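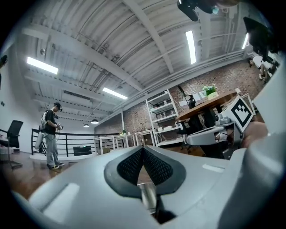 Zikalby breach: does anyone buy the "foreign state" line?

flescks_shed
Posted Thursday, 7.42pm

The junior minister was on the radio this morning saying the Zikalby break-in "bears the hallmarks of a hostile state". Same words as the press release, nearly to the comma. No country named, no evidence offered, and the interviewer moved on to trains.

For those who missed it, Zikalby run the payroll for a lot of councils. They say 3045 staff records were copied and part of the system was wiped. What I want to know is how you get from that to a foreign government inside a week. The last time we had one of these it took months before anybody would put a name to it.

pringle_r
Posted 7.58pm

They won't publish the evidence because it would show how they got it. That's normal. You don't tell the people you're listening to that you're listening.

flescks_shed
Posted 8.03pm

Convenient though, isn't it? "We know, but we can't say how we know." I can't think of any other area where a minister gets away with that.

Marrowfat
Posted 8.11pm

Zikalby have every reason to want it to be a state. If it's a state, who could possibly have stopped it? If it's a bored nineteen-year-old with a password off a list, the councils want their money back. Look at who gains from each version before you believe either of them.

tolly
Posted 8.20pm

The security firm they called in is Drulora. Drulora also sold them the monitoring that didn't spot it. Make of that what you like.

pringle_r
Posted 8.26pm

Drulora didn't make the attribution, the government did. The Drulora summary only says the tools "overlap with" ones used in the Jivon attack. I've read it. Has anyone else here?

tolly
Posted 8.31pm

Yes, both pages. "Overlap with" is doing a lot of lifting. The Jivon tools were dumped on the open web afterwards and anyone could pick them up. A crook using them looks exactly like whoever did Jivon, and that's assuming we were told the truth about Jivon.

Quillon
Posted 8.45pm

I work in this line (not for any of the firms mentioned) and I think you're all being a bit hard. Shared tools are weak evidence, agreed. But you'd also look at working hours, which servers were rented and how, mistakes in the language, what they went for and what they ignored. None of that goes in a summary meant for councillors. It builds up into a fair picture.

And the wiping matters. Thieves after money generally lock your files and ask for a ransom. Wiping them gets you nothing.

Marrowfat
Posted 8.52pm

Unless you're wiping them to hide what you did.

Quillon
Posted 8.57pm

Possible. Then you'd expect the logs to go first, and the statement says the logs survived.

Marrowfat
Posted 9.01pm

The statement says "some logs". I'm looking at it now.

Quillon
Posted 9.04pm

Fair enough, I misremembered that.

flescks_shed
Posted 9.15pm

Suppose it is a state, for argument's sake. What does one want with the payroll of a district council? I can see why they'd go for a ministry or a power company. I can't see anybody abroad losing sleep over what the bin lorry drivers earn.

pringle_r
Posted 9.22pm

Names, addresses, bank details, who's in debt to their employer. Councils employ emergency planners too. It isn't just bins. And you can't say the government is too slow to respond to these things and then complain when it speaks up in a week.

flescks_shed
Posted 9.27pm

I haven't said they're too slow. You're thinking of another thread.

pringle_r
Posted 9.29pm

It was Yule, wasn't it. Sorry.

Yule
Posted 9.40pm

It was me and I stand by it. Back in December they sat on their hands and the other side learned there was no price to pay. But I'd still want proof before anyone starts on sanctions. Show it to a cross-party group behind closed doors if it can't be public. A minister reading out a supplier's press release isn't proof of anything.

tolly
Posted 9.48pm

My sister-in-law is one of the 900 at our council who got the letter. It came second class and offers her two years of free credit checks, provided by Drulora. She has to give them her bank details to sign up.

Marrowfat
Posted 9.50pm

You're joking.

tolly
Posted 9.53pm

I'll scan it in when I'm next round there.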